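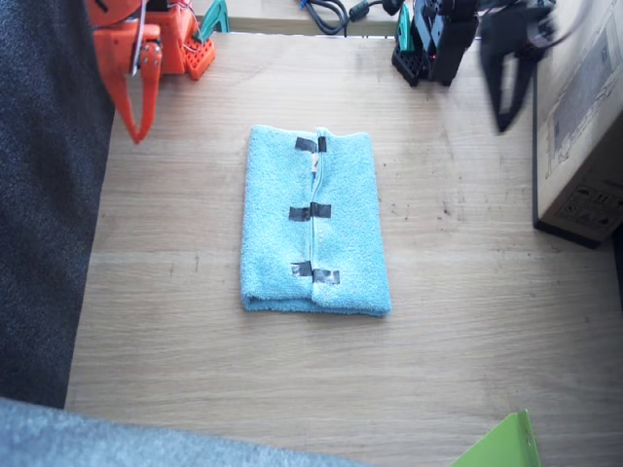
Student Project Reports, Issue 14

The Public Bath House of Rarkell
Project report by Styliani Sarantis
Local History Course, second year
Handed in March 26, 2019

1. Why I chose this subject

When I moved to Rarkell for my studies I rented a room in the street behind the old bath house. I passed it every morning and for a long time I thought it was a school, as it has two doors with the words Men and Women cut in the stone above them. My landlady told me that her mother went there each week with her sisters. After this conversation I wanted to know how a town washes itself when the homes have no bathroom, and what happens with such a building when the bathrooms finally come.

My teacher advised me to keep the question small. So I do not write about swimming, and I do not write about the medical baths at the upper end of the town. I write only about the ordinary wash baths, where a person paid for a tub of hot water, a piece of soap and a towel.

2. Sources

I used the town council books, which are kept in the reading room of the library, and the wage book of the bath house, which is kept there also but is in bad condition. Several pages of the wage book are stuck together and I was not allowed to open them. I also read the local newspaper for the years in which the building was planned and the years in which it was closed. Finally I spoke with four older people who used the baths as children. They asked me not to print their names, and I call them the first, second, third and fourth speaker.

The speakers do not always agree with the council books. In such places I give both versions.

3. How the bath house was built

The first plan was to put the building near the river Gindus, close to the tannery. The council liked this place because the land was cheap. The newspaper printed angry letters against it. One writer asked if the council expected people to come home with the smell of the tannery in their hair. After one winter of argument the council bought the present place, next to the market, for a higher price.

The boiler was ordered from the firm of Ginting and it came late. The opening was moved from spring to October. In the council book there is a long complaint about the boiler and then a short and very polite letter from the firm, glued to the page, where it says that the delay was caused by the road. I did not find any answer to this letter.

The town had at this time over 1,000 households, and the council believed that most of them would come once in a week. For this the building was too small from the first day.

4. A visit to the baths

All four speakers remember the waiting better than the washing. One sat on a bench in a corridor with green tiles and moved along the bench when the next person was called. The second speaker said that children were put two in a tub to save money. The third speaker said this was forbidden. In the printed rules I found that it was permitted for sisters and brothers under seven years, so perhaps both of them are right.

The attendant filled the tub from outside the cabin, with a key, and the bather could not get more hot water without calling. People shouted the number of the cabin and the word "hot" or "cold." The fourth speaker can still imitate this shouting, and she did it for me in her kitchen.

Soap came from the Boltov works and was cut by the attendants from a long bar. The price of the soap was included in the ticket, but the towel was paid apart. Poorer families brought their own towels from home, and the first speaker remembers that one could see from the towel who had money and who had not. The towels of the bath house were thin and white with a woven stripe. In the last years thicker terry towels were bought for the first class cabins only, which was discussed in the council two times and made some bad feeling.

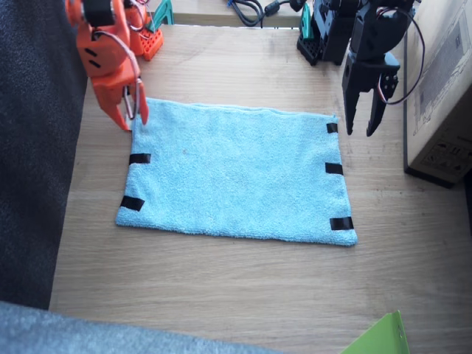
Fig. 2. Light blue terry towel with short strips of black tape, on a table.

5. The people who worked there

I expected to find mostly men in the wage book, but this is true only for the boiler room. The cabins, the ticket window and the laundry were the work of women. The laundry was in the cellar. It had one window, at the level of the street, and it was the hardest place in the house. The pay was lower than at the ticket window, and the names in the laundry column change very often. A woman stayed there for one season and then she is gone from the book or she appears upstairs.

On the evening before a holiday the laundry had to wash and dry up to 700 towels. I took this number from a request for a second drying room. The council refused the request in its first year and in its second year, and agreed in the third. By this time the woman who wrote it had already left the service.

I would like to know more about her. Her handwriting is clear and she makes fewer mistakes than the clerk.

6. The end of the baths

After the new apartment houses were built on the north side, fewer people came. The council first closed the first class, then shortened the opening hours. In the final year the newspaper wrote that on a normal weekday there were not 200 visitors, and the boiler burned the same coal as before. The third speaker was against the closing. He had a bathroom at home by then, but he told me that he continued to go, for the heat and the company.

The building was later a furniture store and then a storehouse for the theater. The tubs were sold. The green tiles are still in the corridor, behind shelves.

7. What I could not answer

I do not know who designed the building. The drawings are signed with two letters only. I also did not find any photograph of the cellar. It would be good to ask the theater about the papers in the former ticket room, but the person with the key was ill during my project.

Thanks to the library reading room and to the four speakers for their time and coffee.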